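Módulo de Pisos y Lencería
Unidad 7. La cama de matrimonio: revisión, montaje y remate
Apuntes para el alumnado. Escuela de Hostelería de Durnport

Horario de consulta: sábado, en el aula de prácticas. Se ruega traer leído el apartado 2 antes de la sesión práctica.

1. Objeto de la unidad

La presente unidad aborda el montaje de la cama doble en habitación de cliente, con ropa blanca lisa. Se da por conocido el vocabulario de lencería de la unidad anterior (bajera, encimera, funda nórdica, cubrecolchón, cuadrante). La evaluación se realizará en la habitación 401, y cada alumno dispondrá de 15 minutos desde la apertura de la puerta hasta la firma de la hoja de revisión.

2. Revisión previa

Antes de tocar la ropa de cama se recorre visualmente toda la superficie. Las prendas y los efectos personales se confunden con facilidad entre los pliegues del nórdico, y su extravío en el saco de lavandería figura entre las reclamaciones más frecuentes del sector. El procedimiento es el siguiente:

- Retirar a mano todo objeto ajeno a la lencería y depositarlo sobre la butaca o el banco.
- Si la habitación está ocupada, doblar las prendas sin guardarlas en armarios ni cajones.
- Si la habitación es de salida, anotar el hallazgo en el impreso 545 y entregarlo en gobernanta.
- Abrir el nórdico por completo, desde la cabecera hacia los pies, antes de sacudirlo.

Las almohadas se palpan una por una. Una almohada doblada sobre sí misma puede ocultar un pijama, un cargador o un libro.

3. Montaje de la sábana bajera

La bajera se extiende con el doblez central alineado con el eje del colchón. Se remeten primero los pies, después la cabecera y por último los laterales, con la esquina en sobre que se practicó en clase. La tensión ha de ser uniforme. Las arrugas leves del tejido son admisibles en ropa recién desplegada; no lo es el pliegue levantado, que suele formarse junto a las almohadas cuando estas se colocan antes de haber estirado el tercio superior. En tal caso se retira la almohada, se tira de la sábana hacia la cabecera y se vuelve a remeter. Alisar con la palma sobre el pliegue solo lo desplaza.

4. Almohadas

Las fundas con vivo o pespunte oscuro exigen mayor cuidado que las lisas, pues el contraste delata cualquier desviación. El vivo debe quedar paralelo al borde del colchón y la abertura de la funda, orientada hacia el lado opuesto a la puerta. Ninguna almohada sobresaldrá del lateral. El ahuecado se hace fuera de la cama - nunca golpeando la pieza contra el cabecero - y con las dos manos.

5. Cabecero

Los cabeceros oscuros con filete o adornos dorados, como los de la serie Guérin que emplea la escuela, se repasan con paño seco de microfibra antes de colocar las almohadas. La pelusa blanca del nórdico se adhiere a las superficies oscuras y resulta visible desde la entrada. Sobre el dorado no se aplicará producto alguno.

6. Material gráfico
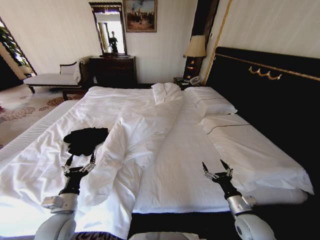
Cama con ropa blanca y cabecero oscuro de remate dorado. Véanse los apartados 2 a 5.
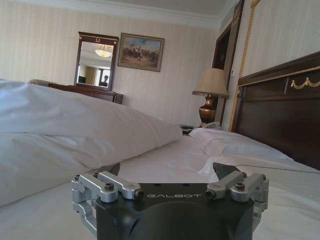 Ebenezer Atinga observa que, en su promoción, el pliegue junto a la almohada restaba más puntos que una esquina mal hecha, y propone que la hoja de revisión lo recoja en línea aparte. Añade que convendría permitir el repaso del cabecero al final del montaje, una vez asentada la pelusa, aunque ello obligue a retirar de nuevo las almohadas.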